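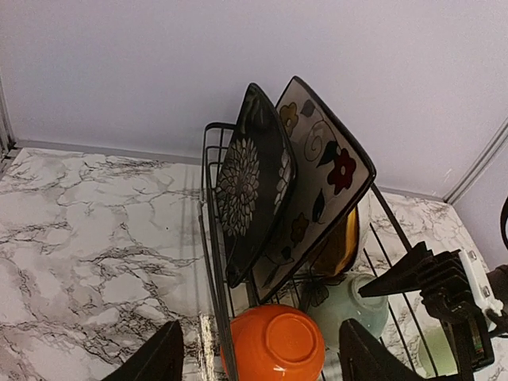

Siregar
Diary keeper, and chief dish dryer at home

January 14, 2019

Slow sort of day, and I spent a good part of it thinking about dishes. The black plate with the white chrysanthemum is still my favorite, though the cream one with the dark red flower is catching up — I bought it in Tulby back in August and carried it home wrapped in a sweater. Plates stand up in the wire rack so nicely. Bowls are another matter, and I never know which way to lean them.
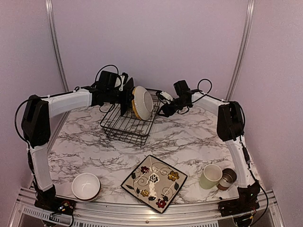
Flotau wrote back this evening that bowls should always go in last, upside down, with a little air between them. Well, I have done it the other way for over 7 years and have only one chip to show for it, but I'll try.

The orange one does look cheerful bottom up, I must admit. Tomorrow I want to look for new shelf liner, and maybe a second cup towel.
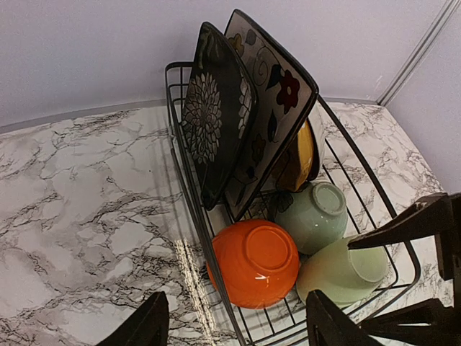 Plates at the back, orange bowl in front.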